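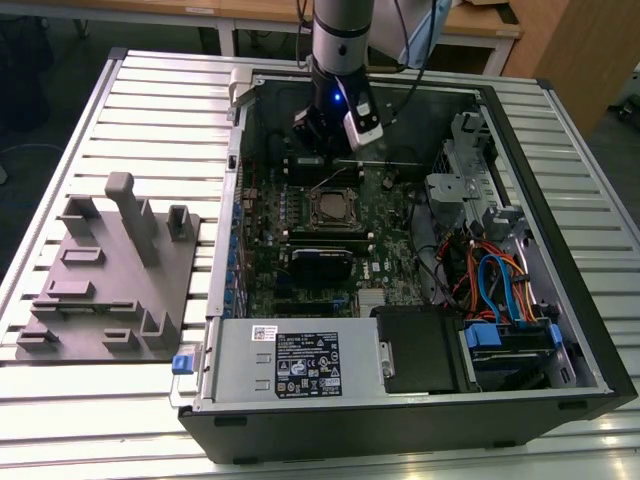

The second serve is where Wasville's girls' doubles program used to lose its matches. Coach Ok-hee Seo had suspected as much for two seasons, but until last October she had only her own scorebook to go on, and a scorebook records who won the point without saying how the rally began.

The charting sheet she introduced is a single page per set. Each row is a point. The columns hold the server, the serve number, the target (wide, body or centre), the position of the returner's partner, the stroke that ended the point and the side of the court on which it ended. A player who is not on court fills it in from behind the back fence. Seo allows no abbreviations beyond the 15 printed at the foot of the sheet, having found that private shorthand could not be read a week later.

The first full set of sheets covered the fall matches against Fenerano and Josness. They showed that the team's first serve was adequate. The second serve landed short in the centre of the box often enough that opposing returners had begun to stand a full step inside the baseline. The net player, seeing this, retreated to the service line to protect herself, which opened the alley and the middle together.

Seo's response was mechanical. Players who had been hitting a flat second serve with an eastern forehand grip were moved to a continental grip and taught a slice. The toss was shifted slightly toward the hitting side. For three weeks the serving portion of practice used second serves only, with a rope strung above the net as a height reference. A ball passing under the rope was repeated, whether or not it landed in.

"The grip felt wrong for the whole first week," says Hae-won Shin, who plays the deuce court on the top pair. "I was framing balls into the next court. Then the contact point settled and I stopped thinking about my hand."

Her partner, Seul-gi Heo, had the opposite difficulty. Heo already used a continental grip but decelerated through contact under pressure. Seo had her serve 42 balls per session at full racquet speed with no target at all, and restored the targets only in the final week.

Formation was changed next. The pair had played one up, one back on every point. They now use the I-formation when serving from the ad court, with Heo crouched near the centre line and moving on a signal given before the toss. The signal has three values: left, right and stay. It is given behind the back with the hand that is not holding the racquet, and the server must acknowledge it aloud. Unacknowledged signals are void, and the net player stays.

Bit-na Shim, who coaches the Tak club across the river and has faced the pair several times, considers the I-formation a risk at this level. Returners who can lob, she notes, will find the server moving laterally with an empty court behind her. Seo does not dispute this. Her sheets list the lob as an uncommon reply among league opponents, and she intends to keep the formation until that column fills up.

The return of serve has received less attention. Wasville returners still favour the crosscourt drive, and Eun-seong Cho, the assistant coach, would like to see more balls struck down the line early in a set to hold the opposing net player in place. He has asked for another column on the sheet. Seo has agreed to add it for the indoor season, provided something else is removed so that the page still prints at 100 per cent.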